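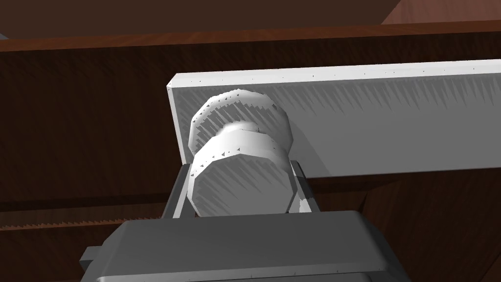
Institutions that gather examples for learning systems have fallen into the habit of reporting their work by volume. A laboratory announces that it holds so many demonstrations, a funding body compares the figure with last year's, and the larger collection is presumed to be the better one. I have sat on both sides of that exchange, and I believe the presumption deserves to be challenged, above all where the examples come from simulation. In a simulated grasp, the two fingers may close on either side of a faceted white cylinder with every appearance of good order, while streaks of false shading run across the cylinder and the grey plank behind it. A learning system receives both the grasp and the streaks. It has no means of knowing which of them we intended it to study.

At Tivthorpe, where I advised on the Omonano collection until May, the first delivery comprised 548 simulated episodes. My colleague Ilona Dudás asked that each be watched in full by a person before it was admitted. The request was considered extravagant. It was granted for a trial portion of 172 episodes, and 23 of those were withdrawn. In most of the withdrawn cases the task had been recorded as complete. The fault lay in how it had been completed: an object passing slightly through a finger, or a part held in a manner that no physical gripper could sustain.

It will be objected that watching is slow, and that a sufficiently large collection will dilute its own errors. Jamila Roy has put this argument to me with some force, and for errors that fall at random I accept it. Errors of simulation seldom do. They arise from the same model of contact or the same poorly made surface, and they return in every episode that uses it. Enlarging the collection enlarges them in proportion.

I would therefore ask two things of those who commission such work. The first is that the cost of inspection be written into the budget from the outset — it is too often met from whatever remains. The second is that withdrawn episodes be kept, with the reason for withdrawal stated in plain words. At Tivthorpe they were deleted within six days, and the team preparing the next delivery had nothing from which to learn.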